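Search this guide Search Clear All chapters

Section 2. Before You Buy: Planning the Tabletop Cell

Written by Kanini Temba. Checked against our own receipts by Hatice Kurtuluş.

Read this section before you sign a quote. Vendors price the arm. You will be paying for a good deal more than that, and most quotes we have seen leave it out.

1. Write down the job in one sentence. Ours was "clear mixed household items off a table." If your sentence needs the word "flexible," you are not ready to buy.

2. Ask for a demo on your objects, on your table. Trirnon and Warnex both offered to show us videos of neat cubes. A cube tells you very little about a bunch of grapes or a crumpled cloth.
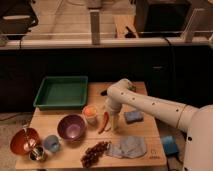

Send the vendor a list of your items ahead of time, and hold back two. Note how long the sales engineer spends at the keyboard before the first pick. That time will be yours later, and it belongs in the budget.

CAUTION: "Works out of the box" on a Warnex quote covered powering on and homing. It did not cover picking anything up.

3. Measure the table, then measure again with the arm's base and shoulder taken into account. The reach figure on a spec sheet is a circle drawn on paper. The base takes up room, and things placed close to it can be awkward to get at from above.

4. Price the props. Bowls, cups, a tray, a sponge and play food look like pocket change. We put 29 items on the first order and still had to reorder by September. Buy duplicates of anything shiny or soft — those are the ones you will want to test most.
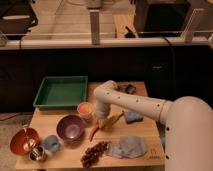 5. Budget for the parts outside the arm. At minimum:

- table and mounting hardware
- a fixed camera and something solid to hang it on
- cables long enough to stay off the walkway
- spare fingers for the gripper

Our total for this list was $1,157. The Baloyi bundle claims to include all of it. Ask for the packing list, because the one we got stopped at the mounting bolts.

NOTE: Support contracts are sold by the year. Besix quoted us a "priority" plan with a reply time of 2 business days. We could not find out what the ordinary plan promised.

6. Set a trial and write the pass mark down before it starts. We use 20 attempts per object, with nobody touching the table between the start and the finish of an attempt. Dropping an item beside the tray counts as a miss, whatever the salesperson calls it.

7. Move things and run it again. Shift the bowls, change what lies between them, and turn a cup on its side. A system that only handles the layout it was shown is a costly way to clear one table. 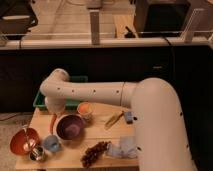

8. Get the return terms in writing. Check who pays freight, who supplies the crate, and whether opening the controller box ends your right to send it back. If the answer comes by phone, ask for an email and wait for it before you pay the deposit.

Related sections
Section 1. Do You Need an Arm at All?
Section 3. Unpacking and Mounting
Section 4. Camera Placement
Quote Comparison Worksheet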